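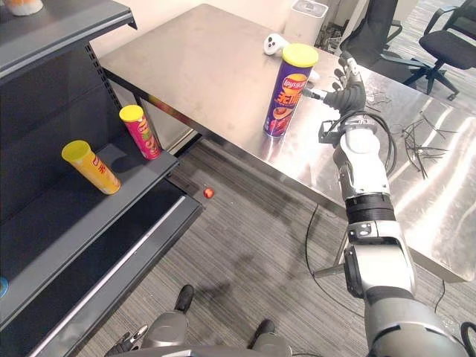
Opened by Stamatia Liapis | Ticket 686 | Category: Vending and Break Room | Status: Waiting on vendor

Tuesday, 8:40 am
The Orberg snack machine on the second floor takes money and gives nothing back. It does hum. Slots with bags work fine. Slots with canisters turn the coil, stop short, and show error 339. Lay's in the tall can, any flavor, same result.

9:15 am
Looked up 339 in the manual. It says "see 400." Error 400 says "contact your distributor." Our distributor is Flonosano, whose phone menu has six options, and none of them is vending.

10:05 am
Power cycled. The machine came back in Portuguese. Found the language setting under "Coin Return," where I suppose anyone would look. Error 339 still there, now in English again.

11:30 am
Flonosano called back. They asked if the machine was level. Put a level on it and it leans toward the window. Shimmed the left front foot with a folded Magalhães catalog. Canister in slot 6 moved farther than before and then leaned on the glass, thinking it over. Refund issued to myself from petty cash, form attached.

1:50 pm
Swapped the coil in slot 6 with one from the gum row. Gum now fails too, so the coil is bad, or the gum row has joined in out of sympathy. Swapped back. Gum fine, canister not.

2:20 pm
Flonosano says the canister slots need the wide-pitch coil and ours shipped with the narrow one. Replacement is coming from the Merkadham warehouse — no date given. Taped a note over the canister row. Someone has already put a dollar in anyway.

Please leave this open until the part arrives. Also, whoever borrowed the level, I need it back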